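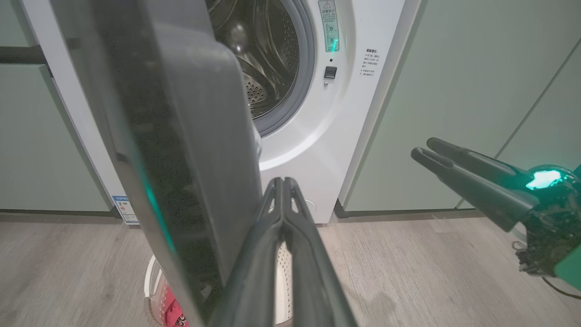 Washer, door open.

Grarnton notebook, textile bench
Apr 18, 2022

Madder again. Haris asked in the corridor how the madder was going and I said "brown," and he kept walking, so word has got round.

Today's batch: 200 g of scoured wool, 54 g of ground root from the Mirani bag, alum mordant left over from the last run. Soaked the root overnight in rainwater out of the Odamo tub. Brought the bath up slowly and meant to hold it under 150 F. The hot plate had other ideas, and by the time I got back from the phone the thermometer read 171. Past that point the browns come out of the root and you own a very nice skein of brick.

Skein 131 is therefore brick. Rafia calls it terracotta, which is brick with a better publicist.

Things to try:
- Chalk in the bath. Our water is soft and madder likes it hard. Carola wrote this on the wall card in letters an inch high and I have been reading around it for weeks.
- Pour off the first soak. It carries a lot of the yellow.
- Stay off the phone.

Cotton is a separate misery. Fahad's strips took the color unevenly, dark at the folds and pale in between, like a bad sunburn. He blames the tannin step. I blame the tannin step too, but I did the tannin step, so I am saying less about it.
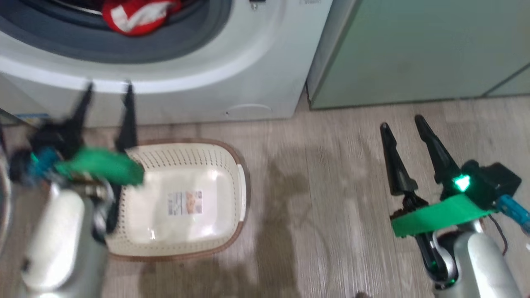

Red and white piece in the drum.

Wash tests: no numbers until the gray scale turns up. Mohsin had it last and remembers putting it somewhere safe. For the record, I want every madder sample put through beside a strip of undyed white cotton, same detergent each time (the Velix powder, level scoop, no heroics). Bleeding shows on the white long before you would notice it on the dyed piece.

Light test: strips go in the south window, half under foil. Leave them until July. Please do not lift the foil to see how they are doing. They are doing nothing, slowly.

Ordered 400 g more root. Asked for the same harvest and got a cheerful reply that did not answer the question.

Next: chalk, lower heat, a timer that beeps. Carola has one shaped like an egg.

Search notebook Go
Grarnton Textile Workshop | Contact | © 2022 | Back to top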